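How to Wash and Press a Cotton Tablecloth So It Hangs Flat

3 Mar 2020

I love a cloth on the table. It softens the noise of plates, it hides the ring marks I've been meaning to sand out for years, and it makes a bowl of soup on a weeknight feel like dinner. What I used to hate was getting the thing flat again after washing. Mine came out of the dryer looking like a road map and I'd spend an hour at the ironing board chasing the same crease from one end to the other.

I've worked out a routine since then and it's so much easier! It works for plain cotton and for cotton and linen mixes. For anything with embroidery or a coated back, read the care tag first and go gentler than I do.

What you'll need

A mild liquid detergent
A big towel
A steam iron (mine spins at nothing and does nothing clever, it just gets good and hot)
A spray bottle of plain water
A wide table or a padded board
A cardboard tube for storing, the longer the better

Before you wash

Shake the cloth outside. Crumbs turn to paste in the machine and then they iron in. Look it over by a window and treat any spots while they're dry. Grease gets a drop of dish soap rubbed in with a finger. Wine and coffee get cold water from the back of the fabric, so the stain is pushed out the way it came in. Candle wax goes in the freezer for an hour, then you can snap most of it off with a blunt knife.

Leave the spots for 3 hours if you can. I set mine going after breakfast and forget about them until lunch.

Washing

Give the cloth room. I wash mine alone, folded loosely in quarters, on warm with an 800 spin. Go any faster and you're setting creases that the iron has to fight later. My Tanabe machine has a setting for bedding that works nicely too, though it takes ages.

Take it out the minute it stops. Hold two corners, give it three good snaps (do this where you won't knock over a lamp, ask me how I know), then fold it once the long way and hang it over a rail with the edges lined up. Pull gently along the hems with your fingers. Five minutes spent on the hems at this stage saves a lot of ironing!
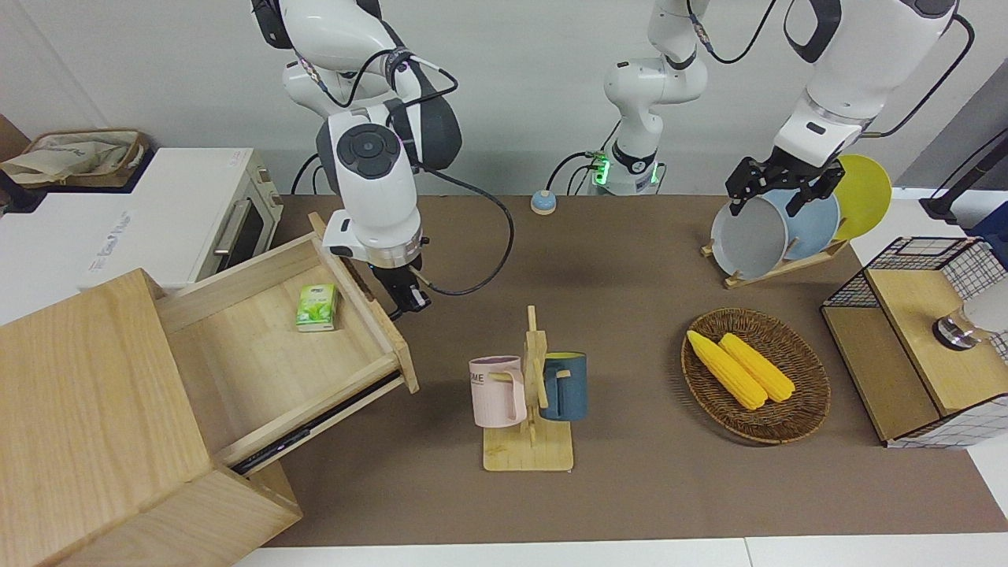

Posted by the author of the Pliltolside Linen Pages

Ironing

Start while the cloth is still a bit damp to the touch. If it has dried out, spray it all over, roll it up in the towel and leave it for twenty minutes so the moisture evens out.

Dark and brown cloths go face down, or the iron leaves shiny patches along the seams. Pale ones can go either way. Work from the middle toward the hems, pressing down and lifting, and keep the finished part hanging over the far side of the board onto a clean chair so it doesn't crumple on the floor. Do the hems last, on the back.

My own cloth is 130 inches long, so I do it right on the table with a folded blanket underneath. Way faster than a board, and you get to leave it where it is when you're done. Check that your tabletop can take heat first, and keep the iron moving.

Let it cool before you set anything on it. Warm cotton picks up every dent. I give it roughly 3 minutes and then smooth it with the flat of my hand.

Storing

Rolling beats folding every time. Wrap the tube in a strip of old sheet, lay the cloth on it face out and roll slowly, keeping the sides even. If you have to fold, fold in thirds and change where the folds fall each time you put it away, so the threads don't wear through along one line.

Next up is napkins, including how I get lipstick out of the white ones.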